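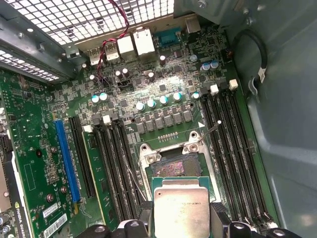

Used Xeon workstation for home office, worth it or just buy new?

kirsty_e
My desktop is nine years old and I need something for bookkeeping, a big photo library and some light video editing. A surplus place called Candent sells refurbished Xeon towers for 200 dollars. Is this a sensible buy or am I going to regret it? My budget would stretch to a new mini PC but not much past that.

zqiu
I ran one for years. Fine for photos. RAM is the reason to do it, used ECC sticks are cheap and most of these boards take a lot of them. Check how many slots are populated before you order.

ruoxi.fang
I would not. The old E5 chips have plenty of cores but each core is slow by current standards, and bookkeeping software mostly uses one at a time. A new mini PC will feel faster for everything on your list except maybe the video export.

dogukan_b
Depends what she exports. I do 11 minute clips for a cooking channel and my old tower handles it. It does heat the room.

ruoxi.fang
That heat is on your electric bill too. Mine idled far higher than the laptop I replaced it with. If it's on all day you pay for the bargain twice.

zqiu
So turn it off at night. She didn't say it was a server.

kirsty_e
It would be on from 8 in the morning until dinner, then off. Does Windows 11 run on these? The listing only says "ready to install."

jhao
Not officially on the E5 generations. You can get around the check but I wouldn't do that on a machine holding business records. Linux is fine if your bookkeeping program runs on it.

kirsty_e
It doesn't. I use Desent and it's Windows only.

jhao
Then I'm with Ruoxi. Buy the mini PC and put the photos on an external drive. Get 2 drives and keep one somewhere else.

dogukan_b
Still think people write these off too fast, but OK, for Windows only software I'd skip it as well.

zqiu
Fair enough on Windows. If you change your mind, ask the seller for a photo of the socket with the CPU out. I got a board with bent pins once and spent 3 weeks arguing over a refund. Also ask if the power supply is a standard size. Mine wasn't and the replacement cost more than the board.

kirsty_e
Thanks all. Going with the mini PC. Any opinions on 16 vs 32 GB? The photo library is small, 3000 files or so, mostly raw.

jhao
32 if you're editing video. Check that it isn't soldered.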